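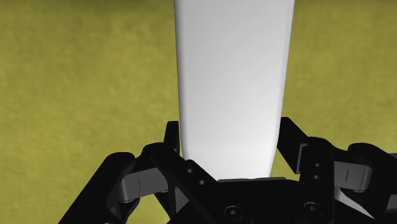
Abenezer Teshome wrote to us in May that he had locked the gate counter before the first visitors came in, and then the total for the show day stayed at zero until lunch. Please read section 4 completely before you open the gates.

## 4. Setting up the Momeck counter for a show day

You need the gate key, the day code from the show office, and the Duman handset with a full battery.

1. Switch on the handset and wait until the green light stays on.
2. Choose **New day**. Type the day code and press **OK**.
3. Enter the ground limit. For the Stistow showground the limit is 1,000 persons at one time.
4. Choose the gates which will be open. Each gate must have its own number, also when two gates stand side by side.
5. Walk through every gate one time. The handset must give a short sound at each.
6. Press **Clear** to remove your test walks.
7. Press **Start**, and only after this press **Lock**.

> **Caution:** If you press Lock before Start, the counter looks normal but does not save any entry. To correct it, hold Lock for seven seconds and repeat from step 6.

**Note.** The day total and the ground limit are different numbers. At the last flower show the day total was 1,029, and this was no problem, as many people had gone home before the dog parade began.

### 4.1 Livestock gate

Exhibitors with animals enter by the livestock gate. Set this gate to **Pass only**. Animals under the height of the sensor are not counted, but a tall horse can be counted as a person. Shakuntala Solanki recommends fixing the sensor on the left post and turning it a little down, away from the horse path.

### 4.2 Error 289

The handset has lost one gate. Go to this gate, check the cable and press **Find**. Do not switch off the handset during the search, or the entries of the last hour will be lost. The other gates continue to count.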